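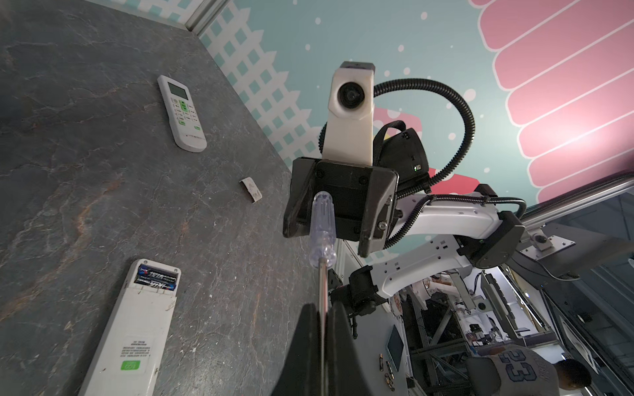 Rechargeables in remotes, worth it or not?

grumblebee
I keep seeing people say you should switch every battery in the house to rechargeable and you'll save a fortune. I ran the idea past my own house and I don't buy it. An AC remote sips power. Mine goes a couple of summers on one pair of alkalines. At that rate a charger and a pack of decent cells pays for itself when I'm dead. Am I missing something or is this just people who like buying chargers?

tapwater_tim
You're missing leaks. I lost two remotes to alkalines that went crusty over the winter. A replacement for my old Hosoda unit cost more than the charger did. Rechargeables can leak too but I've never had one do it.

grumblebee
"Never had one do it" is what I would have said about alkalines until last April. How long have you been using them?

tapwater_tim
5 years, same Bellimari cells the whole time. Kids' toys, flashlights, remotes, everything.

northporch
Everybody forgets the voltage. Rechargeables are 1.2, alkalines are 1.5 when fresh. Some remotes don't care. Some show low battery from day one and the screen goes faint. My bedroom one is like that. Works fine with the cheap store alkalines, sulks with anything rechargeable.

tapwater_tim
That's a badly designed remote. An alkaline spends most of its life under 1.5 anyway.

northporch
Maybe so, but I own the badly designed remote. I'm not buying a new air conditioner to suit the batteries.

Kazuhiro Hoshino
I did appliance service calls for a long time and most of the dead remotes I was handed had nothing wrong with them. Dirty contacts, or one old cell mixed with one new one. Wipe the springs with a little white vinegar on a cotton swab if there is crust, then rubbing alcohol, let it dry, put in a matched pair. As for leaks, take the cells out when you put the thing away for winter. Costs nothing.

grumblebee
Taking them out I can get behind. Does vinegar really do anything or is it one of those tips that gets passed around?

Kazuhiro Hoshino
It works on alkaline crust. It won't bring back a spring that has been eaten through. If the metal is black and thin you are wasting your time.

sallow_fields
Can I put in a word against the Zastard "lifetime" cells while we're here? Bought a pack on the strength of the reviews. 3 of them wouldn't hold a charge past the first season. Lifetime of what, a moth? The company wanted the original packaging before they'd even talk to me.

tapwater_tim
What charger were you using? If it was one of those overnight ones with no cutoff it'll cook any brand.

sallow_fields
A Redby. It has a cutoff, says so on the box. I realize the box also said lifetime on the other one.

northporch
I have the same Redby and mine gets hot enough that I don't leave it on the shelf with the mail. Make of that what you will.

tapwater_tim
Warm is normal. Hot isn't. I'd get rid of it.

grumblebee
So to sum up what I'm hearing, the savings depend on not buying the wrong cells, not buying the wrong charger, and not owning the wrong remote. I'm sticking with alkalines in the remotes. I might try rechargeables in the kids' stuff, where they go through a set in almost no time.

tapwater_tim
Fine, but take them out in the fall.

grumblebee
Already wrote it on the calendar. Anybody know if the dollar store ones are any worse for leaking, or is that a story too?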